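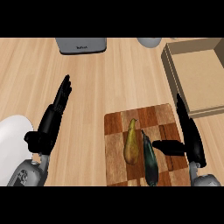

Zulstead 양팔 작업 셀 시뮬레이션 패키지는 다지 핸드를 장착한 양팔 로봇의 조작 절차를 실기 투입 전에 검증하기 위한 소프트웨어 제품이다. 작업 영역, 관절 한계, 접촉 조건을 하나의 구성 파일로 관리하며, 검증 결과는 안전 담당자가 검토할 수 있는 기록 형식으로 출력된다. 기본 제공 장면은 가정용 주방 작업대를 기준으로 한다. 체크무늬 나무 도마 위에 서양배와 짙은 녹색의 길쭉한 채소가 나란히 놓이고, 오른손은 도마 오른쪽 가장자리에 세워진 채 엄지만 채소 쪽으로 뻗는다. 왼손은 손가락을 모아 편 상태로 빈 상판 위에 있으며 어떤 물체에도 닿지 않는다. 본 패키지의 절차서에서는 이러한 왼손 상태를 '비접촉 대기'로 정의하고, 한 손이 파지에 접근하는 동안 다른 손이 유지해야 할 기본 자세로 규정한다.

적용 범위
고정식 상체 및 양팔 구성에 적용한다. 이동 플랫폼의 주행 안전, 식품 위생 적합성, 칼날 등 절삭 공구의 취급은 범위에 포함되지 않는다. 시뮬레이션 합격은 실기 위험성 평가를 대체하지 않으며, 설치 장소별 평가는 사용자가 별도로 수행하여야 한다.

운용 규칙
1. 파지 대상과 상자, 가전 등 주변 물체는 모두 충돌 형상으로 등록한다. 시각 형상만 있는 물체가 남아 있으면 시험이 시작되지 않는다.
2. 손가락 말단과 미등록 표면 사이의 최소 이격 거리는 15 mm로 한다. 파지 대상과 그 지지면은 접근 단계에서만 예외로 지정할 수 있다.
3. 비접촉 대기 중인 손이 상대 팔의 동작 영역에 들어가면 양팔을 함께 정지시킨다. 한쪽 팔만 정지시키는 설정은 허용하지 않는다.
4. 도마와 같이 고정되지 않은 지지물은 마찰 계수의 상한과 하한에서 각각 시험한다.
5. 상자 테두리처럼 높이가 있는 구조물 근처에서는 손목 회전보다 상승 동작을 먼저 수행한다.
6. 정지 후 재기동은 작업자의 확인 입력을 거친다. 자동 재기동 기능은 기본값이 해제이며, 변경 이력은 기록에 남는다.

시험 및 기록
표준 시험 세트는 물체의 위치와 방향을 달리한 1312개 조건으로 구성된다. 각 조건에 대해 접촉력 최댓값, 최소 이격 거리, 정지 사유를 저장한다. 전체 세트의 실행 시간은 권장 사양에서 약 2시간이다. 불합격 조건은 동일한 난수 시드로 재현할 수 있으며, 재현이 되지 않는 결과는 합격 근거로 사용할 수 없다. 구성 파일을 변경한 경우 변경 항목이 무엇이든 표준 시험 세트 전체를 다시 실행한다.

구성품
실행 라이선스(단일 워크스테이션)
주방 작업대 장면 및 물체 라이브러리
Soltix 핸드 제어 모듈
Bianchini 형식 시험 기록 변환기
운용 규칙 절차서(국문, 영문)

옵션
Ladent 접촉력 분석 도구. 손가락별 접촉력 이력을 시간축으로 표시하며, 설정한 한계값을 넘은 구간을 표로 내보낸다. 기본 패키지와 동일한 버전에서만 동작한다.

유의 사항
물체 라이브러리의 농산물 모델은 강체로 처리된다. 과육의 눌림이나 표피 손상은 계산되지 않으므로 파지력 한계는 실물 시험으로 정해야 한다. 표면 광택은 렌더링 속성이며 마찰 계수와 연동되지 않는다.

문서 번호 ZS-101
개정 2025년 12월
절차서 검토: Liliana Sartori
견적 및 평가용 라이선스는 제품 문의 양식으로 신청한다. 신청 시 로봇 형식, 핸드 형식, 사용할 작업대의 치수를 기재한다.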